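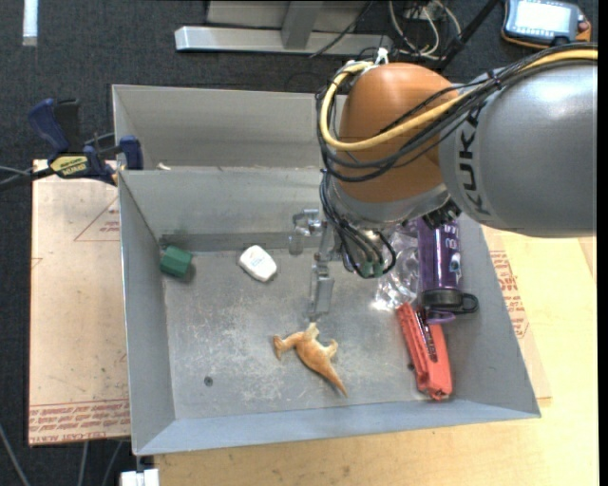 Raymonde Ouellet

We had the open day at Fondard in November, and I was put in charge of the robot bin picking table on the strength of having once fixed the printer. It's a KUKA arm over two metal bins, and the idea is that it takes things out of one and puts them in the other while visitors say "huh."

The engineer who built the picking software picked the objects. There's a toy dinosaur, a purple bottle, a green block, some crinkly clear packaging and a few other odds and ends that look like the bottom of a kitchen drawer. The bins are clamped together at the edge and the whole thing sits on a wood tabletop.

My trouble is the audience. The first group watched politely for 2 minutes and then asked where the coffee was. The second group was all under ten and wanted to put their shoes in. We're doing it again for 300 people and I'd like it to go better. Three things I need help with:

How do you keep people interested while the arm hovers there thinking? Should visitors be allowed to choose or add objects? And is the clear packaging a terrible idea? I have been told it's "a good hard case" by somebody who won't be standing next to it.

Posted at 4:40 p.m. Edited to add: there's a fence. Please stop messaging me about the fence.

Tadeusz Makowska

I ran the demo table at Vumenby for a long stretch, so I have opinions.

Thinking time: put the camera view on a big screen with the candidate grasps drawn on it. People will watch a computer change its mind for much longer than they'll watch an arm hold still. If your software can't draw them, ask the group which object it will go for next. They'll argue. Let them. We had two grown men fall out over a tennis ball and they were the happiest visitors of the day.

Choosing objects: yes, but from a tray you've filled yourself. Test everything in the tray beforehand, in several poses, including upside down. Children hand theirs to you and you do the placing, with the arm stopped, every time. Shoes no. We allowed one shoe and the laces got into the gripper and I spent lunch with tweezers.

The packaging: your engineer is right that it's hard. Shiny and see-through is miserable for most depth cameras, and your bottle is see-through too, so that's two of them lying side by side. Start without either. Get ten or so boring successes with the block and the dinosaur, then bring out the packaging and announce that this one usually beats it. If it misses, you predicted it. If it works, you get applause. I've never had a better trick than lowering expectations out loud.

Also look at how you've got them lying. Three items bunched against one wall is a fine test and a slow show. Spread them out for the early groups and let them drift together as the day goes on.

Brakix

just loop a video

Ko

The video answer will get voted down but keep one on a laptop anyway. Our arm faulted at 11:15 with a full room and the person who knew how to clear it was parking cars.

Two small additions to what Tadeusz wrote. Write the restart steps on a card and tape it up near the pendant, in words you'd understand while being stared at. And name the dinosaur before the doors open. If you don't, a child will, and then you're stuck with it. Ours has been Gravy for two open days and is listed that way in the parts inventory, item 606.

Raymonde Ouellet

Thanks, all. Going with the tray and the card. The engineer has agreed to draw the grasps on the screen provided I stop calling it "the thinking." The packaging stays in a drawer until after lunch. Dinosaur name still under discussion.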